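Trultdale Mixed-Hand Comparison

The Trultdale Mixed-Hand Comparison (often shortened to the Trultdale comparison) was a set of simulated trials in which a many-fingered robot hand and a plain gripper were tried against each other on kitchen tasks. It was run by the engineering firm Mallon, using arm models and control software supplied by Tredeck, and its results were released on April 2, 2018. The headline finding, that a fingered hand and a gripper working as a pair did better than two of either kind, has been widely repeated and not well supported.

Background

Mallon had spent several years building test rigs for food handling firms, most of which used simple grippers and saw little reason to change. Hrefna Ladefoged, who led the Trultdale work, argued that the choice between a hand and a gripper was usually made on price and habit, and that few buyers had seen the two do the same job on the same worktop. Bolger, a maker of catering equipment, paid for the trials. Its part in picking the tasks was mentioned only in an appendix, an omission that later drew complaint.

Method

All the trials took place in simulation. Each run used a kitchen counter laid with ordinary household objects, with one arm reaching in from each side. The software ran 2,000 attempts, shared across 15 tasks such as moving food, shifting a pan and setting down a plate. An attempt was stopped and marked as failed if an object left the counter or if the arms touched.

In the mixed layout, the left arm carried a black hand shaped like a human one and the right arm carried a block-shaped gripper. The same controller drove both. Tane Tamihana, who wrote much of the controller, noted that it had first been tuned for the gripper and was altered for the hand late in the project. How far this tilted the scores is unknown, as no run was made with a controller tuned for the hand alone.

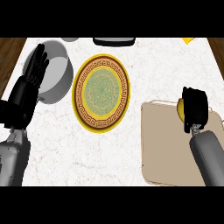

Volume 5, page 15

The task set leaned heavily on small, rounded items of food to be held over a cutting board. Such items suit a gripper in simulation, where the friction of a lemon or an apple is a number chosen by the programmer. The hand was mostly given the pots and pans, and in many runs it did nothing but wait with its fingers open while the other arm worked. The report counted these as successes for the pair.

Results

Mallon reported that the mixed pair finished nearly 2,000 attempts without a fault. Times were given as averages for each task, with no spread. Two matching grippers came second and two matching hands came last, though the gap between first and second was small, and on five of the tasks it ran the other way.

Criticism

The fullest response came from Beverley Gilchrist, who reran part of the work with the published settings. She found that small changes to the weight of the pot were enough to alter the order of the three layouts, and wrote that the comparison "measures the settings at least as much as the hands". Duván Rengifo raised a simpler point: the smooth stone worktop used in the simulation gave clean contacts and steady sliding, and real counters are wet, crumbed and uneven.

Ladefoged replied in May that the trials had been meant as a first sorting of ideas and that physical tests would follow. Two were announced. Neither had a published result when Bolger ended its funding.

Later use

The Trultdale counter layouts are still passed around as practice material for people writing two-arm controllers, a purpose they serve fairly well. The scores are less often used. Fletcher Cosgrove's survey of gripper trials lists them under "unconfirmed", with a note that the raw logs for the matching-hand runs could not be obtained from Mallon or Tredeck.

See also: robot end effector; physics simulation; two-arm manipulation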